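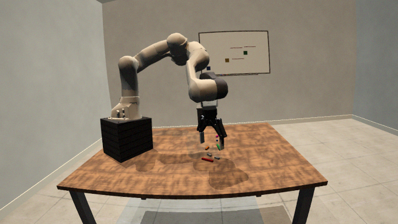

## 3.2 Collecting demonstrations by remote control

**Figure 4.** Simulated tabletop workspace with the arm, the open two-finger gripper and seven small objects.

All demonstrations were recorded in the Drodmont simulator. The operator steered the gripper with a handheld controller, and the arm's joint angles were solved from the commanded gripper pose at each control step. A trigger opened and closed the fingers. The pedestal stays fixed to the table in every episode, while the small objects (Figure 4) are placed at random before recording starts.

We collected 700 demonstrations from five operators. One of them, Vasanthi Amarasinghe, had used the Ranorico interface before; the other four were given 26 practice episodes each, and these were discarded. An episode ended when the operator pressed the stop button or when the time limit was reached. Failed grasps followed by a second attempt were kept, as they show the policy how to recover.

Early trials showed that operators often misjudged gripper height when the objects lay close together. We therefore lowered the speed limit for downward motion near the tabletop and left sideways motion unchanged. Pauses at the start and end of each episode were trimmed before training. The same trimming was applied to the hand-guided demonstrations described in Section 3.3.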